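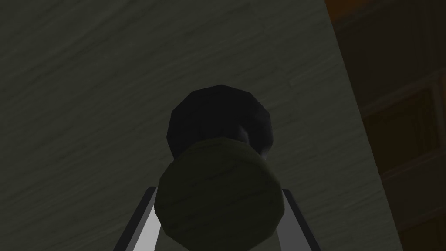
Figure 4. Gripper view in the Studen simulator, with an object between the fingers.

4. Planning and budgeting before you order

This section is for the person who will raise the order. Work through it before you ask for a final quotation. You will need a free Studen trial licence, a tape measure and a list of the items you expect the arm to handle. Installation is covered in section 5.

4.1 Decide what the arm has to pick up

1. Write down every item, including the ones you only handle now and then. Leave nothing out on the grounds that it is awkward.
2. Measure each item at the narrowest point where the fingers could hold it, and again at the widest.
3. Weigh each item full, if it is a container.
4. Mark any item with a round or glossy surface. These may need the soft finger pads, which are ordered separately.
5. Keep the list. You will enter it in Studen in 4.3, and your supplier will ask for it.

Note: The Evitz gripper is sold with one set of plain fingers. Long fingers and pads have their own order codes and do not appear on the basic quotation unless you ask for them.

4.2 Measure the work area

1. Measure the bench or table. The Jillis arm needs a surface at least 800 mm deep, fixed to the floor or wall.
2. Measure the height from the work surface to the lowest thing above it. Include shelves, pipework and light fittings.
3. Allow 200 mm of clear space on every side of the arm at full reach.
4. Find the nearest power socket and note whether anything else runs from it.
5. Draw the area on paper with the measurements written in. A rough sketch is fine.

Caution: Do not plan to stand the arm on a folding table or a trolley, even for a short trial. The mounting plate must be bolted down.

4.3 Try the job in simulation

Studen lets you run the job with the arm and gripper you intend to buy. It takes an afternoon for a simple task and should be done before any money is committed.

1. Open Studen and choose the Jillis model from the arm list.
2. Add the Evitz gripper and the finger type you are considering.
3. Build the work area from your sketch. Walls and surfaces can be left in the default finishes, which have no effect on the results.
4. Add your items. Where the library has no match, use the nearest shape and correct the size.
5. Run a grasp on each item and save the gripper view. Look at where the fingers meet the item and how much of it they cover.
6. Open the fingers, raise the gripper and turn it through its full range. Stop at each limit and check what lies beyond the fingertips.

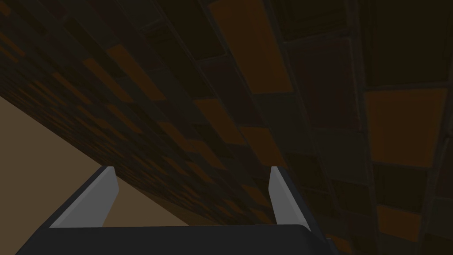
7. Note any position where the arm comes closer to a wall than the clearance in 4.2, and either move the base or shorten the task.
8. Save the file under a name you will recognise. The installer can load it later.

Note: Objects in Studen are built from flat faces, so a round item may show short straight edges. If an item behaves oddly in the fingers, raise its shape detail and run the grasp again before you change the gripper choice.

Note: A good result in simulation does not settle grip force. Ask for a loan gripper if your items are fragile or slippery - most dealers will arrange one.

4.4 Draw up the budget

Put each of the following on its own line. Quotations often merge them, and that makes two suppliers hard to compare.

Arm, controller and cables
Gripper and one set of fingers
Extra fingers and pads
Mounting plate and bolts
Guarding or floor marking
Studen full licence, per seat
Delivery and installation
Training for each operator
Servicing, due every 1,000 hours of running
Spare fingers for the first year

Set aside £1,000 on top for small changes to the work area, such as moving a socket or a shelf. If you rent the building, get permission for the floor bolts in writing before you fix a date.

4.5 Compare suppliers

1. Send the same item list, sketch and Studen file to each supplier.
2. Ask for the price of the first service as well as the purchase price.
3. Ask where spare fingers are held. Lương stocks them for direct order. Other dealers may have to send for them.
4. Check whether training is given at your site or theirs, and who pays for travel.
5. Confirm how long the quotation stands.

Caution: Do not order the gripper and arm from different dealers without checking the wrist connector. Older Jillis wrists need an adaptor, and it adds length that you must put back into Studen and check again from step 5 of 4.3.

When the order is placed, keep the sketch, the item list and the saved file together for use in section 5.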